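4.2 Wall color and the sense of enclosure

We now turn to a question that came up again and again in our interviews, and one we had not planned to ask at all: what does a wall color do to people who have to look at it for a whole working day? Most of the earlier writing on color in small rooms deals with a single shade, laid evenly on all four sides, and the advice that comes out of it is familiar to anyone who has ever stood in a paint store. Warm walls come forward, cool walls step back. Our participants at the Iwasaki site were very patient with us on this point, and they gently let us know that life is a little messier than that.

Of the 23 people who kept a color diary for us through January, 9 wrote at some length about the place where two colors meet. Takumi Yagi, who read every diary twice, began calling these passages "corner notes," and the name stuck. One writer felt that a corner with a warm side and a cool side was "easier to find without looking up." Another found the same pairing tiring by mid-afternoon and would have liked a plain strip between the two — something quiet for the eye to rest on. Figure 6 shows a pairing of the kind they had in mind, at a much smaller scale than a room.
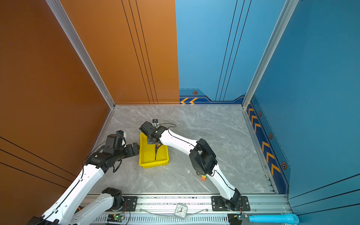
Figure 6. Burnt orange and blue walls in a small enclosure, with one aluminum post where the orange walls meet and another where the blue walls meet.

It would be easy to make too much of this. The diaries came from one building, the writers knew we were interested in color, and several of them had strong feelings about orange long before we arrived. Hatsue Katayama has also pointed out to us, quite rightly, that lighting changes over the day and that our diary form gave people only a small box in which to mention it. We have since made the box bigger.

Still, we believe the corner notes deserve a closer look. When Annick McKinnon sorted them by time of day, the kinder remarks gathered in the morning and the complaints after lunch, and this held for both warm and cool desks. We return to the matter of tiredness in Section 5, where the Vodach diaries give us a second building to set beside the first.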